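Two-arm club project: right arm grabs the small object fine in single tests but misses in full runs

Asked by tallgrass_mentor in Student Robotics and Clubs

Hello everybody, first post after a long while of reading! I help out with an after-school robotics club, and our older kids have spent the fall on a two-arm tabletop project they named Jullar. There's a cup, a tray, a yellow piece and an orange piece on a dark table, and in the end the kids would like the arms to tidy the yellow piece into the cup and the orange one onto the tray. For now we are stuck on the yellow one.

Side view, view over the table, and the left wrist camera:
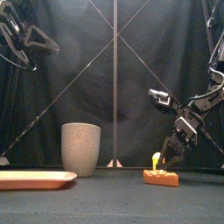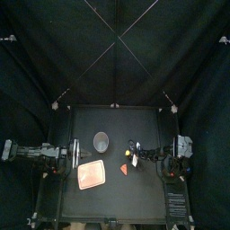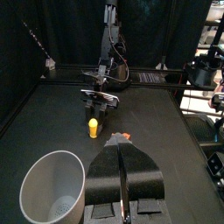
The trouble is consistency. When the students run only the pick, with the right arm starting from its home position, it gets the piece nearly every time. When they run the whole routine, where the left arm moves first and the right arm follows, the right gripper comes down a little to one side and either nudges the piece or closes on nothing. We recorded 152 demonstrations by hand since September, split between four students, and trained on all of them together. I had them try 15 full runs in a row last week and it was a pretty discouraging afternoon, I must say, although they kept their spirits up better than I did.

We have already swapped the fingertip pads, tightened every screw we could reach, and restarted everything more times than I'd like to admit. One of my students is convinced it's the lighting. Another thinks we need twice as many demonstrations. I teach earth science and I'm learning this right along with them, so please be gentle and explain it as you would to a bright ninth grader. Our regional showcase is coming up and they would dearly love to show the full routine.

Edit, 30th December: we are on break now, so I can't test anything until school opens again, but I'm reading every reply and thank you all so much.

3 answers

Answer from Apolinar Arellano (accepted)

What a nice project, and your students have picked a harder problem than it looks, so tell them so from me. I coached the Mabuza team for several seasons and we lost most of a winter to something very much like this.

Before touching the training, I'd find out whether the arm is going to the wrong place or being told to go to the wrong place. Those feel the same when you're standing there watching, but they have different cures. Put a bit of masking tape on the table with a cross drawn on it. Save one arm position that puts the right fingertips on the cross. Now have the left arm do its part of the routine, send the right arm to the saved position, and look. Then do it again with the left arm parked. If the fingertips land in a different spot when the left arm has been moving, you have a mechanical or power problem. On ours, both arms shared a supply that was a bit too small, and the shoulder sagged when the two of them moved together. A loose table clamp can do it too, so have somebody hold the base with a hand while the other arm moves and feel for any rocking. (Keep hair and sleeves well back for that one, please.)

If the cross test comes out the same both ways, look at the demonstrations. Ask the kids where the left arm was parked while they recorded the right arm's pick. With us, it had been folded back out of the way in nearly all of them, so the trained policy had hardly ever seen a second gripper in its camera views, and it got confused once there was one. You don't need twice as many. Record 60 new ones, with the left arm left wherever it naturally ends up after its own part, and with the yellow piece set down in different places and not always in the favorite spot. Let every student do a share of them.

One more thing, and I say it with affection, having made the mistake myself – four students means four driving styles. We had one boy who came straight down on everything and a girl who always swept in from the side, and the arm learned a sort of average of the two, and the average missed. Have them agree on one approach and write it on the whiteboard before anyone records anything.

Comment from tallgrass_mentor: Oh my goodness, the left arm WAS folded back. I asked in the group chat and got four "uh oh" messages within a minute. We'll do the tape test first thing when we're back and then record the new batch. Thank you, thank you.

Comment from Apolinar Arellano: Glad to hear it! Save the old recordings, by the way. They're still good for the single pick and you may want to mix some back in.

Answer from rn_pickett

Check your camera settings. If auto exposure is on, the picture changes when an arm moves through it, and that can throw everything off. Lock exposure and white balance and try again. Fixed it for us on the Sarano kit, no idea what yours is.

Answer from mossybench

We had a similar thing in our club with the Wekivard arms and ended up slowing the whole routine down to 81 percent speed. It did help, though I couldn't tell you why, and our mentor said we were just hiding the problem. Might get you through a showcase at least. Also make sure the USB cables go straight into the computer and not through a hub, we had frames arriving late and the arm was always reaching for where things used to be.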